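Why Dishes Dry in a Rack
From the Piline Kids' Home Pages
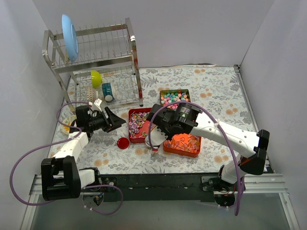

A dish rack with two levels, and trays of candy on the same table.

When you wash a plate, some water stays on it. If the plate lies flat, the water sits in the middle like a small puddle. It can take a long time to go away.

A dish rack helps in two ways. First, it lets you stand things up. Water is pulled down by gravity, so it slides off a plate that is standing on its edge. The light blue plate on the upper level is standing like this.

Second, a rack has gaps. This one is made of thin steel wires. Air can move between the wires and reach both sides of a dish. Moving air carries water away as a gas called water vapor. This change is called evaporation.

What about cups?
A cup can hold water inside, so it should not be left with its open end up. You can turn it upside down or lay it on its side. The blue and white mug is on its side, on the lower level. The small bowl near it stands on its rim.

Why keep candy away from the rack?
Hard candy is mostly sugar, and sugar mixes easily with water. A few drops can make it sticky, and then the pieces stick together. A lid keeps drops out. There is a round red lid on the tablecloth, next to the red tray.

Try it
Wet two plates. Lay one flat and stand the other in a rack. Look at them after 55 minutes. Which one has more water left on it?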